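4.2. Sesión abierta en Damstead

La segunda parte de la evaluación se llevó a cabo durante la jornada de puertas abiertas de Damstead, el 19 de septiembre de 2024. A diferencia de las pruebas de laboratorio descritas en 4.1, los visitantes podían proponer la orden que debía ejecutar el sistema y seguir la tarea en una pantalla situada junto al puesto de control. Pasaron por el puesto 213 personas, en grupos de hasta 10, y cada grupo permaneció el tiempo necesario para ver un episodio completo y hacer preguntas.

La demostración se hizo íntegramente en simulación. Se utilizó el planificador Stakix en la misma versión que en 4.1, sin reajustar parámetros entre un grupo y otro. Laine Lill manejaba la consola y Tirta Siregar explicaba las órdenes a los asistentes y anotaba sus comentarios. Kvido Říha se ocupó del registro de episodios. Las escenas domésticas se eligieron de un conjunto de 810 configuraciones generadas previamente, y se descartaron las que exigían abrir cajones, por ser demasiado largas para el formato de la visita.

En la pantalla se alternaban tres vistas: la general de la habitación, la del plano de planta y la cercana a la pinza. Los grupos pidieron sobre todo esta última. Varios asistentes señalaron que en la vista general les resultaba difícil saber en qué momento los dedos rodeaban el objeto, y Lill optó por dejar fija la vista cercana a partir del tercer grupo.
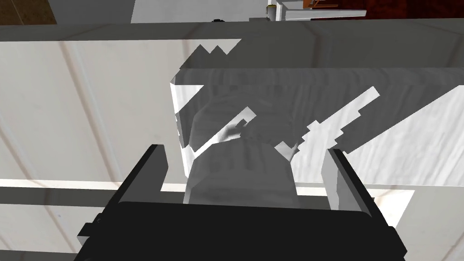
Figura 3. Vista cercana a la pinza en una de las escenas domésticas de la sesión.

La calidad gráfica fue el asunto más comentado. El motor se configuró con sombras de baja resolución para mantener la respuesta inmediata a las órdenes, y el efecto se aprecia en la figura 3, donde los bordes de las sombras grises sobre el panel blanco situado detrás del objeto aparecen escalonados. Algunos visitantes los tomaron por piezas del mobiliario. El planificador no emplea la imagen renderizada, de modo que este ajuste no interviene en los resultados de la tabla 3, pero sí condiciona lo que un observador entiende de la tarea. Hsiu-ying Cheung propuso repetir la sesión con sombras suavizadas y un grupo de control, trabajo que queda pendiente.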